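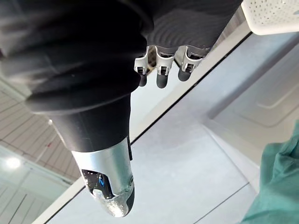
¿Hace falta experiencia previa con manos robóticas para presentarse? Basta con haber programado el control de algún sistema físico con motores y sensores, aunque sea pequeño; lo específico de la mano se aprende con nosotros durante las primeras semanas.

Fukex busca una persona para el puesto de ingeniero o ingeniera de software de control y percepción, en el equipo Lernetti. El equipo desarrolla el programa que decide cómo una mano de varios dedos se acerca a un objeto, lo toma y lo suelta. Somos 13 personas y trabajamos en español y en inglés. El puesto depende de Thandeka Coetzee, responsable de software.

Trabajo a realizar

Mantener y mejorar el lazo de control de los dedos, escrito en C++, que hoy funciona a 750 Hz.
Integrar las señales de contacto con la imagen de la cámara de muñeca, para corregir el agarre durante el movimiento.
Escribir pruebas automáticas en el simulador y repetirlas después en el robot real.
Cuidar Kusen, nuestra herramienta interna para grabar, revisar y etiquetar las sesiones. Está escrita en Python y necesita orden, sobre todo en la sincronización de los relojes.

Requisitos

Buen nivel de C++ moderno y de Python.
Dos años de experiencia con ROS 2 o con otro sistema de comunicación semejante.
Conocimiento de cinemática y de filtrado de señales.
Capacidad de leer el código de otras personas y de dejar por escrito lo que se ha cambiado.

Se valora también la experiencia con planificación de movimientos, calibración de cámaras o sensores táctiles. No pedimos un título determinado. Si usted ha aprendido en un taller, en una tesis o por su cuenta, explíquelo en la carta con un caso concreto.

Condiciones

Contrato indefinido con jornada completa. El trabajo es presencial tres días por semana en el laboratorio de la calle Du Plessis - los otros días se puede trabajar desde casa, excepto cuando hay ensayos largos. La incorporación está prevista para julio.

Cómo presentarse

Envíe su currículum y una carta de una página como máximo, en español o en inglés, a la atención de Zodwa Cele, por medio del formulario de esta página. Agradecemos un enlace a código propio, aunque esté incompleto. El proceso tiene una conversación por video y una visita al laboratorio, donde revisamos juntos un fallo real de control; esta parte dura alrededor de 50 minutos y no requiere preparación. Los gastos del viaje los paga la empresa.

Contestamos a todas las candidaturas, también a las que no continúan.

Anuncio publicado el jueves, 4 de abril de 2024.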